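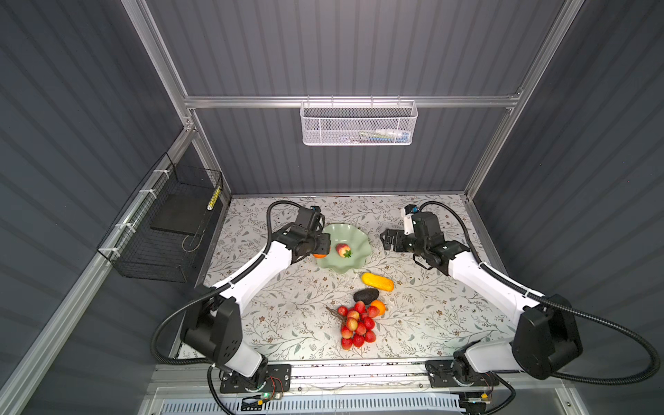

What does an open day tell us that a bench test does not? Mostly how a system behaves when strangers lean over it and ask when it will do something.

4.2 Public demonstration

The bench trials in Section 4.1 were run by people who wanted the Pleremix controller to succeed. The open day was meant to fix that. Visitors picked which fruit should go into the bowl and in what order, and the operator was not allowed to suggest an easier one. Ruth Kettle ran the desk and enforced this rule with more energy than the authors had expected. The door count for the day was 602, which includes people looking for the restrooms.
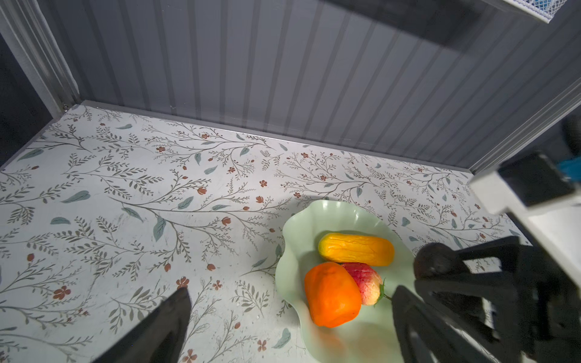

Haslam, November. Doors opened at ten. The setup was the one used on the bench: two arms, a camera on each wrist, and the same floral cloth, which we had picked as a difficult background and which several visitors took for an attempt at hospitality. Over the day the system logged 186 visitor requests. Of these, 33 ended with the operator pressing stop, a figure that covers both real failures and the operator's nerves. We did not try to separate the two.

The strawberries were the popular choice. They come as a bunch on a branching stem, so the controller has to commit to a grasp on something thin while a good deal of fruit hangs off it.

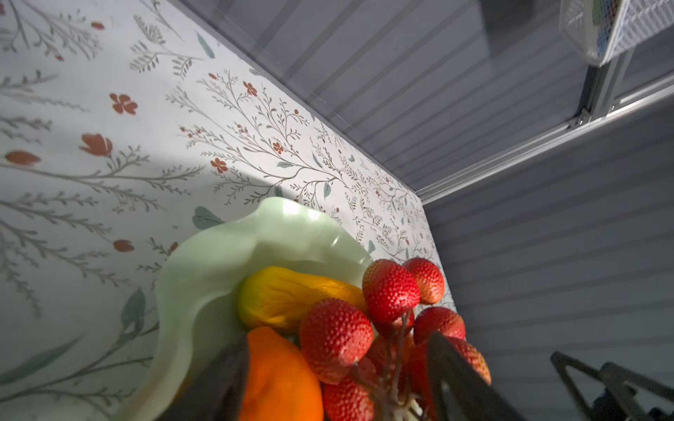
Figure 3. Wrist camera view of the bowl, with the gripper fingers open on either side of the strawberries.

Requests for the bunch took longer than requests for single fruit, and the wait was the part people talked about. One child asked whether the robot was thinking. The Flimavlow planner was, at that point, resampling the same stem grasp – so we said yes.
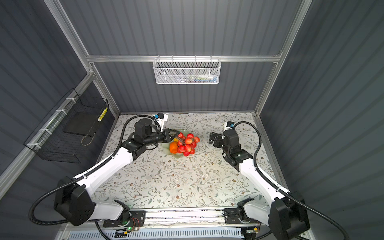 Waiting also changed what people asked for. Those who had watched a slow grasp on the stems tended to request the peach next, perhaps out of kindness, and this skews the afternoon log toward easier items. The Sallden trials in Section 4.3 therefore use a fixed request order, drawn up in advance and kept away from the public.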